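Tustitz: The Collector's Box

We've been waiting for this one as long as you have — the whole of Kalliopi Hoxha's lovely, gloomy film trilogy in one box, with 365 minutes of features 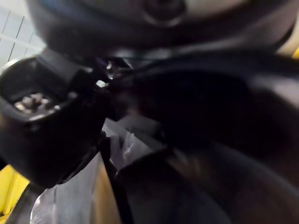
and a fat booklet by Modupe Adeyemi to read with a cup of tea afterwards.

Price: 690. Discs: 5. 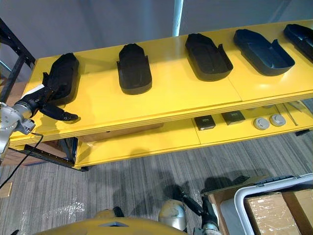 Dark trays on the yellow shelf

Boxes go out from 26 Sep 2024. We pack them snugly in cardboard, much like the boxes in the big pale grey bin, so the corners should reach you nice and sharp.

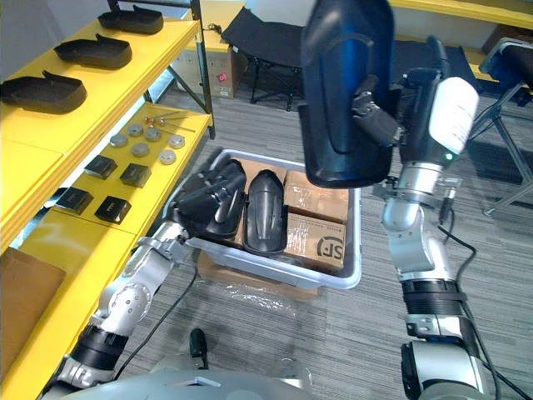
Hussam Haddad's commentary is new to this set, and he does ramble on rather wonderfully. If your order comes in a brown cardboard box, like the ones packed into that bin, do keep it for returns.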